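ホーム | 読みもの | 台所と道具 | 連載一覧 | お問い合わせ

カテゴリー:台所と道具 > 果物の置き方・扱い方

最終更新日:2025年10月30日

樹脂の洗い桶で果物を扱う グレニス・ハートリー氏に聞く、バナナの受け入れと仕分け

グレニス・ハートリー氏は、小規模な共同厨房「エルウッド」で青果の受け入れを担当している。厨房で使う果物のうち、バナナは取扱量が最も多い。八月にそれまでの平かごをやめ、樹脂の桶に切り替えた。変更の理由と、その後の作業手順について話を聞いた。

最初に確認したのは、切り替え前の問題点である。

「平かごの編み目が皮に当たっていました。バナナの皮は、受け取った時点では何ともなくても、圧がかかったところが翌日に茶色く出ます。編み目の筋がそのまま並んで出ることもあって、原因の特定は簡単でした。難しかったのは代わりを決めるほうです」

候補は、布を敷いた木箱、紙の仕切り箱、樹脂の桶の三種類だった。木箱は布の交換が前提になり、洗濯の手間が増える。紙の箱は湿気で底が弱くなる。残った樹脂の桶についても、ハートリー氏は当初あまり乗り気ではなかったという。

「通気がないので、長く入れておく容器としては不利です。ただ、うちの用途は保管ではありません。受け取って、見て、分けて、次の場所へ移すまでの間だけ置く容器です。その時間なら通気は問題になりません。底が平らで、角が丸くて、洗えること。条件をそこまで絞ると、桶でよいという結論になりました」

桶の形状については、内側の角の丸みを重視したという。直角に近い角を持つ容器では、果柄の切れ端や土が隅に残り、布巾の先が届かない。丸みがあれば、布巾を一周させるだけで拭き終わる。一方で、丸みが大きすぎると底の平らな部分が狭くなり、果実が壁に乗り上げて安定しない。

「壁の立ち上がりは急なほうがいいです。浅い皿のように広がっていると、置いたものが中央に寄ってきて、互いに当たります。バナナは曲がっているので、一度動き始めると向きが揃いません。底が平らで壁が立っていれば、置いた場所にだいたい留まります」

取っ手についても尋ねた。

「輪になっているものを選んでいます。指が通るので、手袋をしたままでも持ち替えができます。縁に引っかけるだけの形だと、片手で持ったときに手首に負担がかかる。洗ったあとに掛けて乾かせるのも理由のひとつです。伏せて置くと縁の内側に水が残ります」

桶の色は作業性に影響するのか。この点について、ハートリー氏の回答は慎重だった。

「厳密に比べたわけではありません。経験の範囲では、黄色い皮を見るなら緑や青の系統が見やすい。白い容器だと、照明の下で皮の明るいところと容器の境目が曖昧になります。茶色の斑点を見るだけなら白でも構いませんが、輪郭を見たいときは色が付いていたほうが楽です。艶のある底は光を返すので、照明の位置によっては反射が果実の下に入って邪魔になります。そのときは桶の向きを変えます」

作業台は明るい灰白色の、表面がなめらかなものを使っている。台の上で桶を滑らせて向きを変えられるためだが、滑りすぎるという不満もあったようだ。

「プリスは滑り止めの敷物を使えと言います。プリス・ギティンズです、仕込みの担当の。私は敷きません。敷物の下に水が回ると、その都度めくって拭くことになります。彼女の持ち場では刃物を使うので、敷くのが正しい。私の持ち場では要りません。意見が割れたままですが、持ち場が違うので困っていません」

次に、手順の詳細に移る。エルウッドでは、房で届いたバナナを受け入れ後すぐに一本ずつ切り離し、桶の中で状態を確認する。房のまま確認しないのは、内側の果実の付け根が見えないためである。

「切り離すときは、果柄を長めに残します。短くすると、そこから皮が裂けます。裂けたものは別扱いにして、その日のうちに使います。切り離したら、桶の底に横向きに置きます。縦にすると奥の端が見にくい。横向きに寝かせて、果柄を左、反対の端を右に揃えるのが私のやり方です。利き手が右なので、右の端を取って返します」

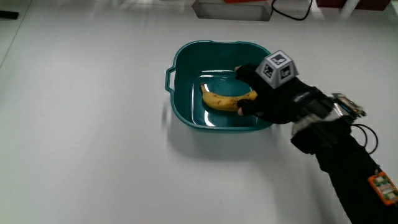

持ち上げ方にも決まりがある。ハートリー氏によれば、果実の中央をつかむのは避ける。最も柔らかく、指の跡が残りやすいためである。

「端に指を回して、軽く浮かせてから返します。果柄を持って振り上げるのもだめです。熟したものは首のところで折れます。端を囲むように持てば、力が一点にかかりません。つまむ動作と囲む動作は、見た目はほとんど同じですが、翌日の皮を見ると違いが出ます」

手袋については、指先の開いたものと閉じたものの使い分けがあるという。

「皮をむかない段階では、指先の開いたものを使っています。硬さは指の腹で見るので、布が一枚入るだけで判断が遅れます。むく段階に入ったら、食品用の使い捨てに替えます。この二つを混ぜないことが大事で、開いたほうの手袋でむいた果実に触ることはありません。掌側に滑り止めの粒が付いた手袋は避けてください。粒の跡が付きます」

硬さの判定は三段階で記録する。押して戻るもの、わずかに沈むもの、沈んだまま戻らないもの。色と斑点は補助的な指標として扱う。ハートリー氏は、斑点の多さを熟度の指標として単独で使うことには反対の立場である。

「小さな点が散っているのは、熟しているしるしとして読んで構いません。ただ、短い筋になっているもの、ひとつだけ大きい茶色の部分があるものは、擦れや圧迫の可能性があります。熟度と傷みは別の欄に書きます。一緒にすると、あとで記録を見返したときに、届く前の傷みなのか、こちらで付けたものなのか、切り分けができません」

記録には「セルタス」という表計算の様式を使っている。作成したのはシルヴァン・マイルホーファー氏で、もともとは根菜の受け入れ用だった。バナナ用に列を追加した結果、横に長くなり、印刷すると一枚に収まらない。

「印刷はやめました。台の横の端末で入力します。シルヴァンは列を減らせと言っていますが、果柄の状態と傷みの位置は残したい。減らすとしたら色の列です。色は見る人によって言い方が変わるので、数字で集計しても意味が薄い」

マイルホーファー氏にも短く話を聞いた。氏の関心は、入力の項目よりも時間にあった。

「八月に、一本の確認にかかる時間を測りました。平かごで100本、桶で100本です。差は出ましたが、担当者が手順に慣れた影響を分けられていません。ですから、桶に替えたから速くなった、とは書かないでください。皮の新しい傷が減った点については、翌日に見直した記録があります。こちらは見てもらって構いません」

その見直しの記録によれば、八月に受け入れた900本のうち、翌日の時点で新しい変色が認められたものは52本だった。切り替え前の同じ本数の記録では198本である。ただし、季節も仕入れの熟度も揃えておらず、条件を合わせた比較にはなっていない。ハートリー氏も、この数字を外部に対する根拠として使うつもりはないと述べた。

「自分たちが続けるかどうかを決めるための数字です。続けると決めたので、役目は終わっています。よその厨房で同じになるかは分かりません」

桶の洗浄については、手順がかなり細かい。使用後はまず果柄の切れ端を取り除き、ぬるま湯で流す。そのあと中性洗剤を薄めて柔らかい布で洗い、すすいで掛ける。研磨剤の付いたスポンジは使用しない。

「底に細かい傷が入ると、そこに渋が残って黒ずみます。バナナの切り口から出る液は、乾くと落ちにくい。乾く前に流せば水だけで足ります。乾いてしまったら、湯を張ってしばらく置いてください。削って落とすのは最後の手段で、私なら削るくらいなら新しい桶にします」

縁の部分も見落としやすいという。縁に段差のある桶では、段差の内側に水と汚れが溜まる。布巾の角を使って別に拭く必要がある。

「縁が一定の高さの桶もあります。そちらのほうが拭くのは楽です。段差があると、重ねたときに引っかかって回りにくいという利点はあるのですが、うちでは重ねません。重ねると、下の桶の内側に上の桶の底が触れます。床に置いた可能性のある底が果物の面に触れるのは避けたい」

床に置いた桶は、その時点で使用区分から外す。青果用の桶と清掃用の桶は形も色も別のものとし、保管する棚も分けている。棚はロラリ社のもので、取っ手を掛ける横棒を後から付けた。

一度に桶へ入れる本数について尋ねると、答えは明快だった。

「確認のときは一本です。効率が悪いと言われますが、二本入れると、もう一本を避けるために手の動きが変わります。ジェマ・タプリーに作業を教えたときも、最初の一週間は一本だけで通しました。並べて比べたくなったら、台の上に出して比べればいい。桶の中は見る場所です」

タプリー氏は現在、ハートリー氏の休みの日に受け入れを担当している。手順書には載っていない点で、覚えるのに時間がかかったことを聞いた。

「返したあと、元の位置に置くところです。返すと曲がりの向きが変わるので、どうしても置き直したくなります。置き直すとそのぶん底に擦れる。曲がりがどちらを向いていても、一度置いたらそのまま見る。自分の頭の位置を動かすほうが早いです」

この点はハートリー氏も同意見で、見る側が動くことを基本にしているという。台の高さは、立った姿勢で肘がわずかに曲がる程度に合わせてある。これより低いと上からのぞき込む姿勢になり、自分の影が桶に落ちる。

確認を終えたバナナは、硬さの区分ごとに別の場所へ移される。押して戻るものは吊り下げ、わずかに沈むものは浅い棚、戻らないものは当日の仕込みに回す。吊り下げには「ハロー」という名の金具を使う。接地する面がなく、圧による変色が出にくい。

「吊れば全部解決するかというと、そうでもありません。一本ずつ切り離してあるので、果柄に紐をかける手間がかかります。房のまま吊れば早いですが、内側を見ていないことになる。どちらを取るかです。うちは見るほうを取りました。量がもっと多い厨房なら、抜き取りで見て、残りは房のまま吊るやり方になると思います」

他の果物への応用についても聞いた。桃と洋梨については、同じ桶は使わないという。

「底が硬すぎます。バナナは皮に厚みがあるので直接置けますが、桃は布を敷いても底の硬さが伝わります。柑橘は逆に、何に入れてもたいして変わりません。転がるのが面倒なだけです。桶を使う意味が大きいのは、バナナと、熟す前のアボカドくらいです」

今後の変更予定として挙がったのは、照明の位置である。現在は天井灯だけで、底の反射が出る位置を避けて桶を置いている。台の奥から斜めに当てる灯りを試す予定だが、機材はまだ決まっていない。

「反射を消すだけなら、艶のない桶に替えるほうが安く済みます。ただ、艶のないものは表面が粗くて、渋が残りやすい。見やすさと洗いやすさのどちらかが少し悪くなります。灯りで済むなら灯りで済ませたいです。冬のうちに試して、春の仕入れが増える前に決めます」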